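Clukham Community Pantry
Progress report on the dry goods storage grant

1. What the grant was for

The grant paid for open-topped plastic containers to replace the cardboard cartons we had been using for packets and sachets. The cartons sagged, and small items ended up at the bottom where they were missed until they were out of date. We asked for enough containers to refit the Killa Street shelves and to try a packing table in the back room.

We ordered from Tomura in 2 sizes. The first delivery was 40 containers. All are frosted plastic, so the color of a packet shows through the side. The model with one wall cut low is the one we use most, as it can be filled and emptied from the front while it sits on a shelf.
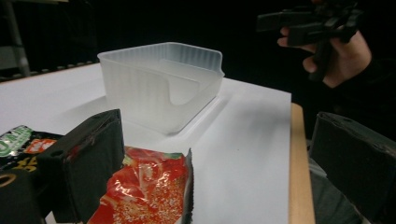
2. Work done since the last report

The shelves on the left wall were refitted in November. Each shelf takes 8 containers in a row. Soup bases, noodles, and seasonings went in first, as these come in flat packets that slide over each other when stacked. Tins and jars stay where they were.

We also set up the packing table. It is a light wood table with a white top, kept as bare as possible so that one packet and one container can be dealt with at a time. Anything with a torn seal is set aside before it is put away.
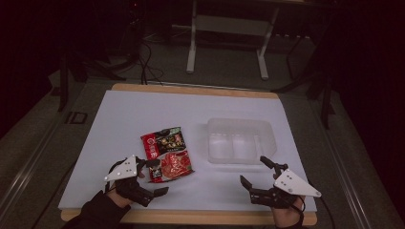 Page 2

Some stock does better in the divided trays. A full-size red packet has to lie across the dividers, which wastes space, so we now keep those trays for sachets and stock cubes. The larger bags go in the open containers.

3. Stock handled

We have moved roughly 2,000 packets out of cartons so far. A good part of this came through Kaewkla, who supply us with noodles and sauces near the end of their season. Many of the labels are in Chinese or Thai, and we add a small English sticker with the contents and any allergens.
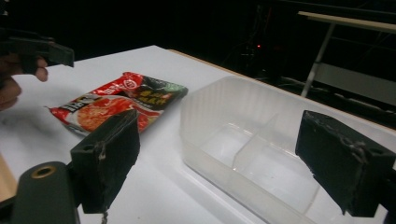 The stickers take longer than the packing. We have 14 product lines still to translate, and they are being held on the bottom shelf until that is finished.

Packets are stored upright with the title facing out. A hot pot soup base is taller than the container and stands up above the rim, which helps people find it but means the shelf above has to be raised one notch. 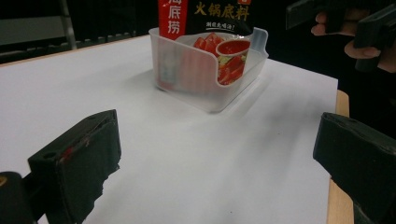

We have raised two shelves so far and expect to do the rest before the next delivery. The brackets are old and a few no longer lock, so replacements will be bought from the small repairs line.

4. Spending and next steps

Spending is within budget. The second Tomura order has been placed and will be invoiced next quarter. We will ask for the low-front model only, and no more divided trays.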